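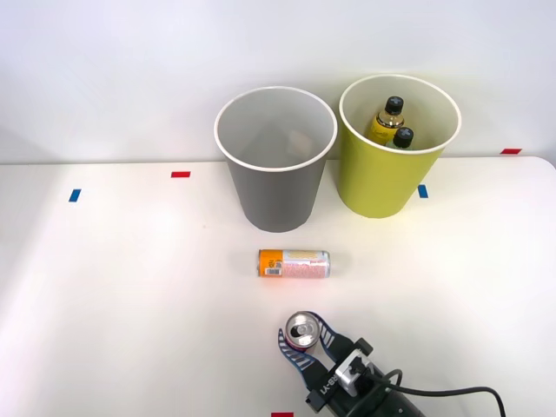 About us

Jorkow Sorting. Small outfit, April 2018 was our first month, still going. We teach people to sort their empties: schools, offices, the odd church hall. Tabletop sessions, short ones. Cans in one bin, bottles in the other, everybody has a go.

Started by Paloma Dunleavy, who ran the lunch room at Lehtinen for years and got tired of fishing soda cans out of the bottle bin. First session was 30 people and one borrowed table. Second was 50. By September we'd done 234 sessions and had to buy a van.

What we use: two small bins, a gray one and a yellow-green one. Bottles go in the yellow-green. Cans go in the gray. Thats the whole system. Side by side at the back of the table, so you have to reach and think about it for a second. Full size bins come later, once the colors stick.
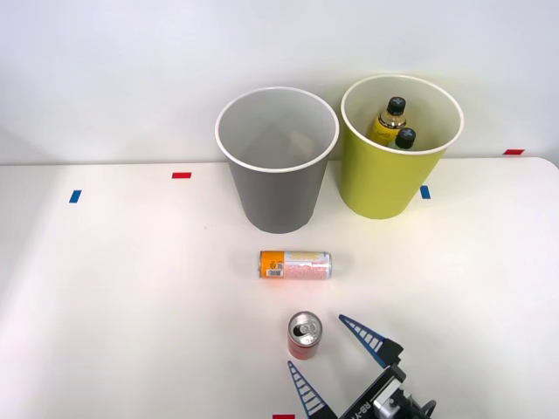
We do it with real packaging, printed labels and all, the kind of stuff you'd have at lunch. Picture cards were a flop, kids got bored and so did the accountants. Caps stay on the bottles for the table session. Please don't crush the cans beforehand, we get bags of flat ones every year and they're no good for practice.

Where we go: anywhere within an hour of Brudberg. Further if you've got two or more groups on the same day. Groups of 30 work best, 50 is the limit. We bring everthing except the table. Any table will do, light colored is nice.

Also on offer: the Jirken kit, same bins and a one page guide, for schools that want to run it themselves. 3000 sent out so far. Refills on request, allow a couple weeks.

Booking: use the form on the contact page, or call mornings. Paloma picks up if she's not driving. New dates go up when we have them.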